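Navy cotton fading after a few washes
Laundry and Fabric Care > Dyes and Color Loss

fukden_17
Two navy items, same load, same detergent (Nistel liquid). One holds its color, the other has gone gray along the seams. 30 degree cycle, 13 washes so far. Is this dye loss or abrasion?

lint_trap
Seams and hems going first means abrasion. The folded edge sticks out and rubs against the drum and the other clothes. Turn things inside out and drop the spin speed. Dye loss shows up evenly across the panel.

coldrinse
Disagree in part. Nistel has a brightener in it, at least the version sold here. Brighteners make navy look chalky, and thick hems hold more residue. Run one rinse with no detergent before blaming the drum.

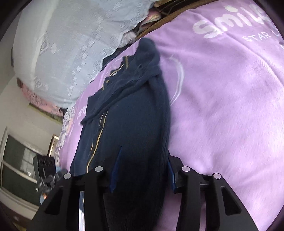 Re: Navy cotton fading after a few washes

lint_trap
Residue washes out. Broken fibers do not. Wet the gray part – if it goes dark and dries gray again after a clean rinse, it is wear.

fukden_17
Did the rinse with around 200 ml of white vinegar. The panel looks the same, the seams are slightly darker. So a bit of both?

coldrinse
Possible. I moved to Lukier for darks, no brightener listed. Check the label on yours.

lint_trap
Vinegar is hard on some door seals. Plain water would have told you the same thing.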